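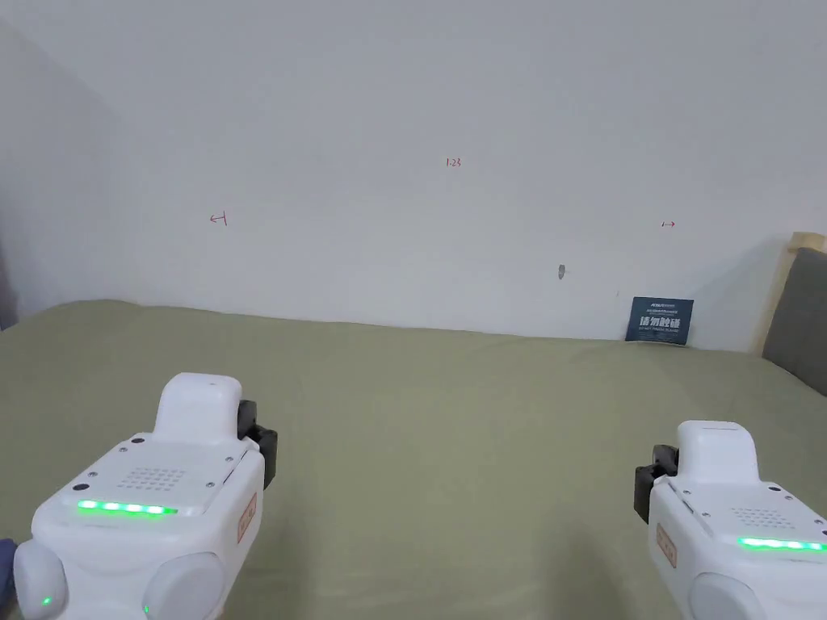

I sell one steamer in this shop and it's the Brinano, made by Roltunero, and I've had mine long enough that the label has rubbed off the handle. It's a small upright-tank steamer you hold in one hand, meant for big flat pieces of cloth as much as for shirts. I do a lot of tables! Soft wrinkles on a plain matte cloth, like the ones at the front of that olive green table, are exactly the kind I reach for it on, because dragging out the ironing board for a few gentle creases is a terrible way to spend the hour before dinner. Solid colors show every fold far more than a print does, and a dark matte green gives you nowhere to hide.

Brinano Handheld Fabric Steamer by Roltunero
Price: $76
Power: 1,000 watts
Tank: 10 ounces, lifts off from the back
Heat-up time: 90 seconds
Cord: long enough to get around a six-seat table from a wall outlet, unless your outlet is in a silly place like mine
Colors: cream or dark blue
In the box: steamer, fabric brush, crease clip, measuring cup, booklet

What I like about it

The steam comes out in a wide, even fan. My old one spat from a single hole in the middle, so I'd get a neat stripe of smooth cloth with crumpled edges on both sides and have to go back over everything. With the Brinano I can do a long pass down one side of the table, walk around, and do the other side, and that's most of the job.

I also love that the trigger locks. You squeeze, slide the little catch forward, and your fingers get a rest. If you've ever steamed a set of floor-length curtains with a trigger that doesn't lock, you know why I'm so happy about this.

The tank is clear, so you can see the water level (my old one was solid white plastic and I just guessed). A full one gets me through a large tablecloth and a stack of napkins with a bit to spare. Curtains take more than one fill. Let it cool down before you take the tank off, please, even when you're in a hurry.

What I don't like about it

It's heavier than it looks once it's full. I half fill it for overhead jobs like the top of a curtain and I'd tell anyone with sore wrists to do the same.

The crease clip is flimsy. I've used it a handful of times on trouser legs and it does hold, but it came off in my hand once and I had to hunt for the spring under the dresser. Roltunero will send you a new one if yours breaks and you email them with your order number.

And it won't give you a knife-edge pleat. Steamers relax cloth and irons press it. If you want crisp napkin folds for a formal table, keep your iron.

How I use it on a tablecloth

Put the cloth on the table first. I used to steam mine hanging over a door and then carry it across the house, and of course it picked up a whole new set of wrinkles on the way. If your table is varnished or has a finish you care about, lay a thick pad or an old blanket under the cloth, because steam and heat go straight through and can leave a cloudy mark. I found that out on my grandmother's sideboard and I still feel bad.

Start in the middle and work toward the edges. Keep the head just touching the fabric and go slowly, slower than you think you need to. With your free hand, hold the edge of the cloth and pull gently, keeping your fingers well away from the steam. For a stubborn fold line (the kind you get from a cloth that's been in a drawer since last December) do two slow passes, wait for it to cool, then look at it again before you decide it hasn't worked. Warm fabric always looks worse to me than cool fabric does.

Leave everything off the table until the cloth has dried. A damp cloth with a heavy serving dish on it will wrinkle again around the base of the dish, and then you're back where you started with guests in the hallway.

Fabrics

Cotton and cotton blends are easy. Linen needs more steam and more patience, and it helps a lot if it's slightly damp to begin with. Polyester is fine, but keep the head moving. For velvet, hold it a little way off and steam from the back if you can get to it. I don't use it on silk without testing a hidden corner, and I don't use it on anything waxed or vinyl-coated at all. Always check the care label, and if it says no steam, believe it!

Extras that go with it

Chala Heat Mitt. Quilted, fits either hand, with a long cuff that covers the wrist. I bought mine after one too many hot knuckles. If you're doing anything vertical, where you need a hand behind the fabric, get this at the same time as the steamer.

Drandum Descaling Powder. My tap water is very hard and you'll know if yours is too, since your kettle will tell you. Mix a sachet as the packet says, run it through outdoors or over the sink, then run a tank of plain water through until it comes out clear. Leave it too long and you get white flecks on dark cloth, and they are a pain to brush out.

Things people ask me

Can I put scented water in it? No. It gums up the inside and the warranty doesn't cover it. Spray your linens afterward if you like them to smell nice.

Can I lay it down when it's on? Only for a moment, and only on its heel rest. It'll drip if it's flat on its side with a full tank.

Why does it spit at first? It isn't up to heat yet. Wait for the light to go steady, then point it at the sink and squeeze a couple of times before you go near your good cloth.

Does it work as a travel steamer? You could, but I wouldn't. It takes up half a carry-on.

Ordering

I pack orders myself and they go out every Wednesday, so anything that comes in by noon that day will make the truck. The cream ones sell faster than the blue and I restock when I can. If the color you want is grayed out, put your email in the box beside it and you'll get a note when more arrive. Returns are fine if it hasn't been filled with water. If it has been filled and something's wrong with it, write to me anyway and we'll sort it out.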